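Setting approach and retreat offsets for soft packages

This page covers the grasp offsets in the Kuvum planner. It assumes the arm is calibrated and the table is already in the planning scene. If it isn't, do the scene setup first.

1. Open grasp.yaml and find the block named soft_pack. Paper bags and pouches use this block. Boxes have their own.

2. Set approach_height to 268. The unit is millimeters, measured from the top of the detected item to the fingertips. Lower values save a little time but the path starts to clip crate walls.

3. Set close_depth to 22. This is how far the fingers go down past the top edge before they close. Bags fold over at the top, and a shallow grip only gets the fold.

4. Leave retreat_axis on world_z. The tool axis works for rigid parts, but with a tilted wrist it drags a bag sideways.

5. Restart the planner node. It does not reload the file by itself.

6. Run the pick in step mode and stop after the retreat. Check the wrist cables before you go on to the transfer - the collision model does not include them.

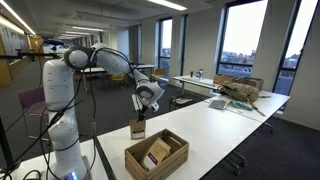
Přemysl Urban wrote that on his setup the retreat kept failing with "no valid path" until he attached the bag to the gripper link in the planning scene, as the planner was treating it as an obstacle.

The call for that is attach_item(), and it goes right after the close command. Detach it again after release or the next plan will carry a ghost bag around.

7. If planning times out near a crate, raise max_samples to 4,000 and try again. Over 4 seconds per plan usually means the crate mesh is too detailed. Swap it for five flat boxes, one per side and one for the bottom.

8. Save the file under a new name and note the crate type in the header.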